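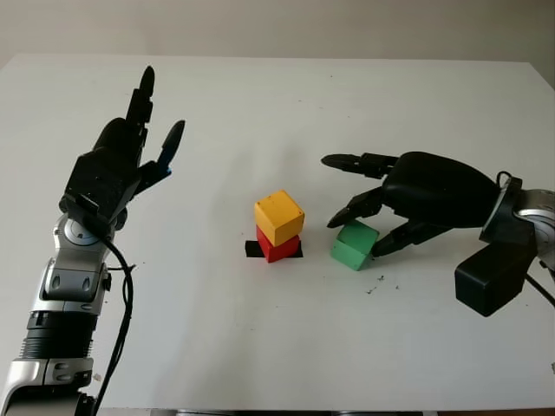
Toy block

2024-08-22 | By the Sarndale Reference Desk

A toy block is a small solid piece, most often a cube, made to be stacked, lined up, sorted or knocked over. Wood is the traditional material, though plastic, foam, cork and cardboard are all sold. The small wooden cube is the plainest member of the group and the one most often credited with benefits that have not been shown very clearly.

Shape and size

A cube has six equal square faces, so it can be set down any way up and will look and behave the same. That is the main reason it turns up in so many sets for young children. Larger cubes suit toddlers, who grip with the whole hand. Smaller ones ask for the thumb and one or two fingers and are usually kept for older children and for tabletop work.

Sellers like to call their cubes "perfectly square." Few are. Wood swells and shrinks with the humidity of the room, sanding rounds the corners unevenly, and a thick coat of paint can throw off a face enough to make a tall stack lean. A buyer who wants to check can put two cubes side by side on a flat surface and run a fingernail across the top.

Materials and finish

Beech, maple and birch are common in the better sets. Pine and rubberwood are cheaper. Pine dents easily and may show knots; rubberwood is harder than its price suggests. The word "hardwood" on a box says little by itself, as it names a botanical group and some hardwoods are quite soft. Balsa is one of them.

Cubes are left bare, oiled, stained or painted. Bare wood picks up dirt but has good friction, and friction does a lot of the work in a stack. Gloss paint looks bright on a shelf and makes the faces slippery. Stain sits between the two and lets the grain show. Claims such as "natural color" or "food-safe finish" should be read with care. They may describe the pigment, the binder or the finished coat, and the label often leaves out which.

Color

Color is normally used to sort cubes or to give each one a name in a game ("put the green one on top"). Red, blue, yellow and green are the usual choices. Makers have attached a good deal of theory to this, including calming sets in pale shades and "focus" sets in strong ones. The evidence offered is mostly photographs of tidy playrooms. A more modest claim holds up: strongly different colors are easier to tell apart than similar ones, and cubes in several colors are easier to talk about than cubes in one.

Use on a table

Blocks can be used on the floor or on a table, and each has its supporters. A table gives a hard, level surface at a steady height and keeps the work in reach. It also gives the cubes somewhere to fall from. A plain, pale tabletop is often recommended so that colored pieces stand out against it. This is reasonable, although a shiny white top can throw glare under a ceiling light, and a matte one is easier on the eyes.

Common tabletop activities include rows, towers, bridges, copying a pattern and moving a cube from one marked spot to another. Picking up one cube from a close group is harder than it looks. The fingers need room on two opposite faces, and a neighboring cube can block one of them. Beginners tend to push the whole group along. Leaving a finger's width between cubes makes the job much easier.

A simple bridge needs three cubes, two standing a short gap apart and the last resting across them. The gap must be narrower than a cube, a point that many instruction sheets manage to omit.

Sets and packaging

Wooden cubes are sold loose, in bags and in trays. Box counts deserve a second look. The Derkeo tabletop set is listed at 50 pieces, of which 12 are printed cards and 2 are cloth bags, so the buyer gets 36 cubes. The Janssen classroom crate holds 277 pieces in mixed shapes and gives no breakdown by shape on the lid. The Asurus line is sold by weight, a fair method in principle, but damp wood weighs more than dry wood.

Mixed sets can also cause trouble when joined. Two brands may advertise the same nominal size and still differ enough to spoil a wall by the fourth or fifth course.

Claims about learning

Block play is linked in sales copy to early math, spatial skill, patience, language and later success at school. Some of these links are plausible. Building does involve comparing sizes, judging balance and planning a next step. What is harder to separate is the effect of the blocks from the effect of an adult sitting nearby and talking. A costly set left in a cupboard is unlikely to do much, and there is little reason to think that a cheap set used often does worse.

Care and safety

Wipe with a barely damp cloth and dry at once. Soaking raises the grain and can lift paint. The dishwasher should be avoided whatever the packaging says. Splinters can be taken off with fine sandpaper, though sanding through an old painted surface of unknown age is a bad idea.

Very small cubes are a choking hazard for children who still put things in their mouths. An age mark on the box is a guide to this risk and should not be read as a measure of how clever a child must be to use them.

See also: Building blocks; Nesting toys; Stacking games; Wood finishes

Contact the editors | Copyright 2024 Sarndale | Back to top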